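Snack Heaps: a small collection of household piles
README, version of August

What is in this folder

This folder contains notes and pictures of packaged snacks put down together on a stool, a chair or a low table, in the way people leave them at home before they are tidied away. The subject is the pile itself: which package lies on which, what stays readable, and what is hidden.

I started the collection because I wanted to write a sorting guide for my own cupboard, and I found that most lists of food packaging show every item alone and flat, on a white background. At home it is never like this. The bags lean, they slide, and the small ones go under the big ones.

Contents

notes/ — one text file for each pile, 133 files in total
pictures/ — the pictures, with the same names as the notes
labels.csv — one row for each package
words.txt — short list of the terms used in the labels

The piles were made in two flats, called Damitz and Fustov in the files after the names on the doorbells. 96 piles come from Damitz. The rest are from Fustov, where the kitchen is smaller and the stool was often used as a table.

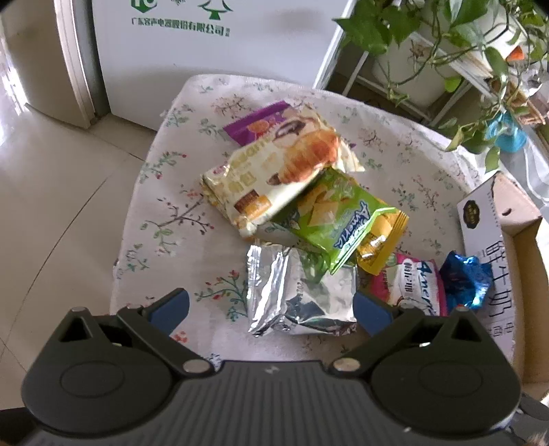
Labels are written for each package separately, and the order is from the back of the pile to the front. Every row has the main colour, the kind of package (bag, packet, pouch, box), the food if it can be known from the printing, and one column called "over", which says what the package lies on. In the pile with the croissant bread, for instance, the white and gold bread package gets "over: purple package", and the lime-green bag gets "over: bread package". The purple one is partly hidden, so its food column stays empty. The silver foil pouch in front is also left without a food, as its print is too faint to be useful.

Rules for the labels

1. Write the colour you would say to another person in the kitchen. "Lime green" is fine, a colour code is not needed.
2. If the printing is in Chinese, copy the characters as they are. Do not translate in the same column. 面包 is written 面包, and "bread" goes in the food column.
3. A torn or serrated edge is not a label. It can go in the notes.
4. The cloth under the pile is described once, in the notes file, with the word "printed" or "plain".
5. When two people do not agree about a package, both answers are kept, with a slash between them.

Tegwen Bowen read 70 of the notes files and corrected my English in them. The other files still have my mistakes, mainly with articles — please be patient with these.

Known problems

Twenty rows in labels.csv have no value in "over". These are packages on the lowest level, where I was not sure if I should write "cloth" or "stool". In the next version it will be "cloth" everywhere.

The food column mixes "crisps" and "snack". I used "crisps" only for potato at the beginning, and later for everything thin and crunchy. Search for both words.

Use

You may copy the notes and labels for lessons, recipes, cupboard planning or similar work. Please keep the file names, otherwise the notes and the pictures do not match any more.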